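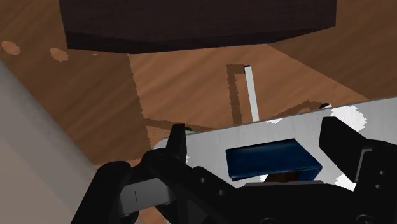 Our phone menu at Statitton had grown to 12 options across three levels by February. Most of them led to the same four queues. I spent part of the month taking it apart, and these are my notes.

The call logs record every key press with a time stamp. The longest path took 60 seconds to reach a ring tone, with a caller who knew which keys to press. Anyone who listened to each prompt in full took longer. A large share pressed 0 at the first prompt, which the old setup treated as an error and answered by playing the greeting again. 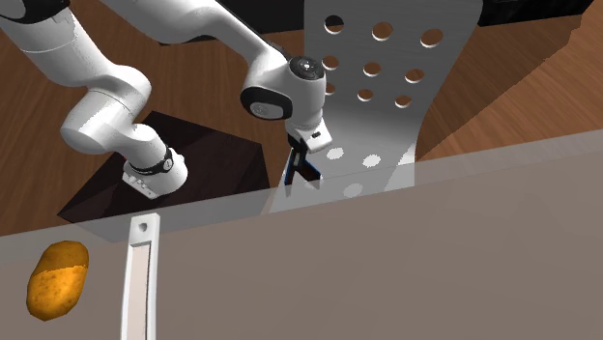
The new menu has 4 options on one level. Pressing 0 goes to the general queue. Silence also goes to the general queue, after one repeat of the prompt. The old timeout hung up on silent callers, a default from the Henitz box that no one had changed when it was installed.

Prompt wording matters more than I expected. "For billing, press 2" works better than "Press 2 for billing." With the second form, people hear the number before they know if they need it, and then wait for it to come round again. Märta Magnusson recorded all the prompts in one sitting, at the same level, so the volume no longer jumps between the greeting and the options.

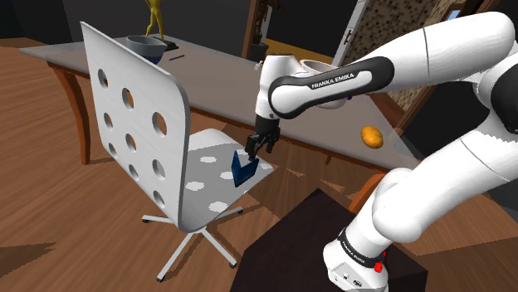

Hold music is still a problem. The codec on the Famier trunk is tuned for speech and turns anything with strings into a warble. I tried a plain piano track with the high end rolled off at 3 kHz, and it survives well enough. Callers routed through the Steinbach office still get the old file, which sits on a separate server I have no login for.

Next on my list is the callback option. It works in testing but drops the extension when the caller's number is passed through a switchboard.

Filed under: Phone Systems, Work Notes
2 comments | 4 shares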